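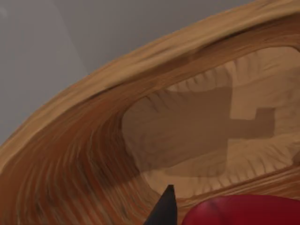
Counting the seats in Dandberg

Sep 11, 2026

The Dandberg council vote is close enough this month that the way seats are handed out matters more than the last few polls. I have had three emails asking how a list can gain votes and still lose a seat, so I went back to the counting rules.

Dandberg uses a single district with a highest-averages count. Each list's total is divided by one, then two, then three and so on, and the seats go to the largest results. There is no preference voting within a list. The order is fixed when the papers are lodged, and a candidate who withdraws after that stays on the ballot.

Take a small case. List A has 1,000 votes and list B has 202. The divisors give A 1,000, 500, 333.3, 250 and 200. B gets 202 with its first divisor, so it takes the fifth seat by a margin of 2. If A picks up eleven more votes, its fifth figure becomes 202.2 and the seat moves across. B could add a vote in the same period, reach 203 and take it back. A falling share is not needed for any of this.

The polls published so far report shares to the nearest whole point. At that precision the final seat can't be assigned at all. Any seat projection built on them should give a range, and most of those I have read give a single number.

Rocío Benavides has kept a spreadsheet of the past counts, and she pointed out a mistake in my previous post. I had treated spoilt papers as part of the total when working out the threshold. The rules use valid votes only. The correction lowers the bar slightly, which helps the Pacheco list and makes no difference to the others. I have fixed the table there and left the old figures struck through.

One matter I have not settled is the tie rule. The printed guide says a tied seat goes to the list with more votes overall. The standing orders say lots are drawn. I have written to the returning officer and will add the answer under this post when I get it.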